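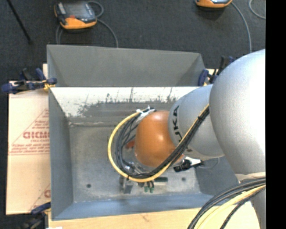
KUKA arm over a gray metal bin.

Brasbridge Public Library
Minutes of the Friends of the Library Meeting
21 November 2019

Present: Sandra Catterall (chair) and members as signed in. Apologies were received from the Steltness branch.

The meeting opened at 7 p.m. in the upstairs reading room.

1. Previous minutes
Approved with one correction. Under item 4, "Cetmont Road" should read "Cetmont Street."

2. Used book sale
The fall sale brought in $674 after the cost of tables and signs. Paperback mysteries and cookbooks sold well. The encyclopedias did not sell and have gone to paper recycling. Sandra asked that donations be checked for mildew at the door next time, as one box had to be thrown out along with the books packed next to it.

There was a discussion of pricing. Hardcovers will stay at $2. Children's books will drop to 50 cents, or a bag for $5 in the last hour. Agreed.

3. Large print collection
The large print shelves have not been refreshed for some time and borrowers at the Steltness branch have read most of what is there. The library will match what the Friends spend, up to $1,000 for the year. It was moved and seconded that the book sale money go to large print titles, with westerns and biographies first. Carried, with one against. The member voting against asked for it to be noted that she supports large print but wanted part of the money kept for audiobooks.

4. Reading room heating
The radiator under the north window is still knocking. Peeters Plumbing has looked at it and thinks the valve needs replacing. Their quote has gone to the town office -- the building belongs to the town, so the Friends are not being asked to pay. Until the work is done, the Tuesday reading group will meet downstairs.

It was pointed out that "Tuesday reading group" is now the wrong name, as it moved last spring. The notice board will be changed.

5. Local history evening
Held over from the last meeting. The talk on the Cetmont mill will go ahead in December. The room holds 60 with the folding chairs. Coffee and cookies to be provided by the Friends. The speaker has asked for a screen and a long extension cord. Sandra to check whether the cord in the supply closet still works.

6. Membership
There are 12 new members since the summer and 19 renewals outstanding. Reminder letters will go out with the newsletter -- this saves the postage on a separate mailing. Dues stay the same.

7. Other business
The bike rack by the side door is loose. Reported to the town.

A member asked if the return slot could be left open on holidays. The librarian said it already is.

The meeting closed at 8:25 p.m. The next meeting will follow the history talk in December, in the same room.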